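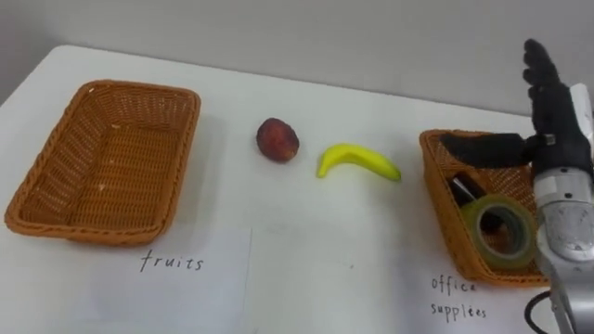
Home > Courses > Handouts > Week 2

Filed under: Intro to Library Cataloging

Okay, so last week we talked about why people label things at all, and a few of you stayed after to argue about whether a tomato goes with the fruit. Good! Hang on to that argument, it's most of this week.

A category is a promise to whoever comes looking later. When I started out I worked on the Liller collection, 4,000 pamphlets left to a small town library by a man who had sorted them by how much he liked them. I loved reading his notes (very rude ones, in pencil) but you couldn't find a thing. We had to pick new headings, and my first try had 379 of them. Way too many! I'd made a heading for nearly every odd pamphlet I met, and half of them held a single item.

My boss back then, Misaki Amano, made me do the exercise we'll do in class. Take 20 items, no peeking at anyone else's list, and sort them into as few groups as you can stand. Then trade with a neighbor and try to find one item in their system. If you have to ask where it is, write down the question you asked. Those questions are gold, because they tell you which "see also" notes you need. 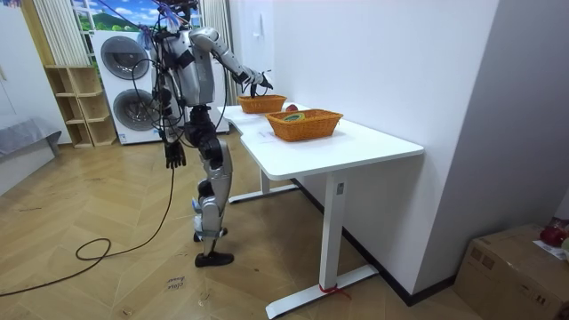 Fig. 1. Sorting at a desk, with wicker baskets.

A couple of words you'll need for the reading. A heading is the name of the group. Scope is what the heading covers, and a scope note is the line or two where you spell that out. Write the scope note first -- I mean it, before you file anything. "Gardening" sounds clear until somebody hands you a pamphlet on window boxes, or one on mushrooms, or the history of a seed company.

Now, the Fröhlich chapter says every item should live in exactly one place. Kudo says let it live in as many as you like. I lean toward Kudo for anything on a computer and toward Fröhlich for anything on a shelf, 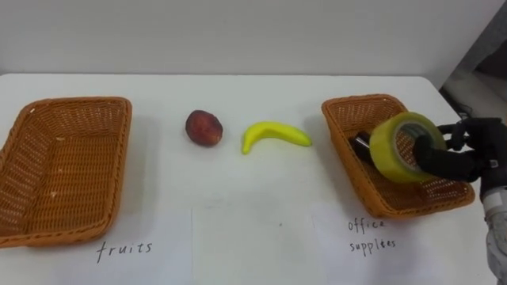 and if you've ever owned one paper copy of something you'll know why. You can't put it in two drawers. You can put a card in the second drawer pointing to the first, and that's what the old card catalogs did all day long.

For next time: read both chapters, skip the Jidanus appendix (it's dry and we'll get to it in January), and bring your list of 20 with scope notes. Handwritten is fine.

Previous | Next | Reading List | Back to Top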